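Re: grip pads and the box task

Thịnh, answers to your questions are below your message. The station first: left or right gripper view, then the head view, then a gripper view with the container.
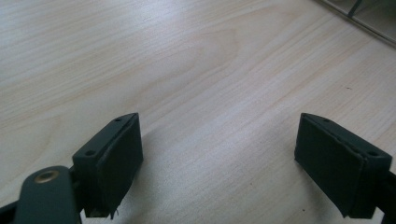
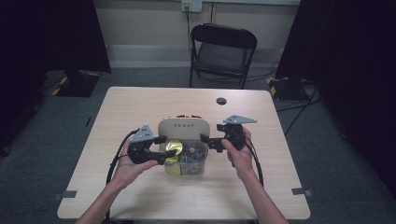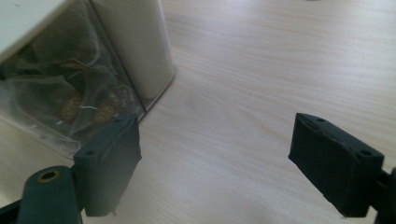 Gyula Kelemen
Data collection lead, Stovow

> Thịnh Lương wrote:
> We loaded the first 200 episodes into Benow. 20 of them fail
> the sync check. Also, do you want idle time at the start kept?
> The policy we trained at Pidurville stalls before first contact
> and I suspect the long static lead-in.

Sync: the check compares jaw opening on both grippers against the head view. When both jaws are open and still there is nothing to align on, so short episodes with a slow start fail. I reran the 20 with the window moved to first jaw motion and 10 pass. Drop the rest for now.

Idle time: trim it, but keep the approach. Cut to 80 frames before the first jaw motion on either side. The stall you see is consistent with too many samples where the correct action is to stay put.

Pads: look at the lower edge of the left pad in the first picture. Threads are coming loose there. They show up in the gripper view on every episode from that unit, and I would not want the model to key on them. I will trim them before the November batch and log the episode number where the change occurs — please add a column for it.

Clear plastic: the gripper views have highlights that move with the hand. Do not filter those episodes out. Depth is poor on them, so train on color only until Từ has the new calibration merged.

Two requests for whoever records next. Start with the jaws apart and both grippers inside the head view. Vary the angle of the container between episodes; the current set is too uniform and the policy will learn the table position instead of the object.

The trim script is in the usual directory. It writes a new index and leaves the raw files alone. Send me the episode IDs if anything else fails after the rerun.

Gyula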